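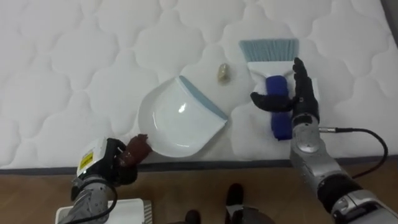 A dustpan on a quilted mattress. Bedding is at the center of a dispute in Dultness.

Dultness to weigh mattresses before it will take them

Residents of Dultness who want to get rid of an old mattress will have to have it weighed first, under rules the town council passed Thursday night after a meeting that ran well past its posted closing time and outlasted the coffee.

The new system starts in April. Mattresses brought to the Faltov Road transfer station will go on the truck scale, alone, and their owners will be charged by the pound. Anything under 70 pounds goes through at the basic rate of $7. Heavier ones cost more, on a sliding table that takes up most of a page in the council packet and was described by one member as "pretty clear once you've read it twice."

Until now the town has charged nothing, and it has been popular. The station took in 2,361 mattresses last year, in a town with fewer households than that. Public works director Tanveer Rind told the council he had a theory about where the extra ones were coming from, and that the theory had out-of-town plates.

"I'm not accusing any neighboring community," Rind said, and then named two.

The mattresses go to Clalix, a recycling contractor that strips them down for the steel and foam. Clalix bills the town by weight, and its most recent contract raised the price. The bill now eats almost the entire budget line for bulky waste, leaving very little for couches, which Rind called "the next conversation."

Most of the public comment was about the scale. It was built for dump trucks and reads in steps of 20 pounds, so that a mattress could weigh 60 pounds or 80 pounds but nothing in between. A retired machinist from Awan Street pointed this out politely, and then pointed it out again with a drawing. Rind said the department would look into a smaller scale. Asked what one would cost, he said he would look into that too.

Several speakers wanted to know what happens when it rains. A mattress strapped to a car roof can pick up a good deal of water on the way across town, and its owner would be paying by the pound for weather. The council added a line letting station staff knock something off for "evident moisture." It did not say how much, or what counts as evident.

There was also the matter of cleanliness. Clalix can turn away anything it considers soiled, in which case the town pays to have it hauled to the landfill. The new rules ask residents to sweep or vacuum a mattress before bringing it in. One woman said she had slept on hers for 19 years without being asked to do that and did not see why she should begin on its last day.

The vote was 5 to 2. Both members who voted no said they supported the idea of a fee and objected to the table, the scale, the rain clause and the sweeping, which did not leave a great deal.

Box springs are not covered. They will still be accepted free until the council takes them up at a later meeting, and Rind asked residents not to read anything into that. By Friday morning there were four leaning against the station gate, which opens at 8.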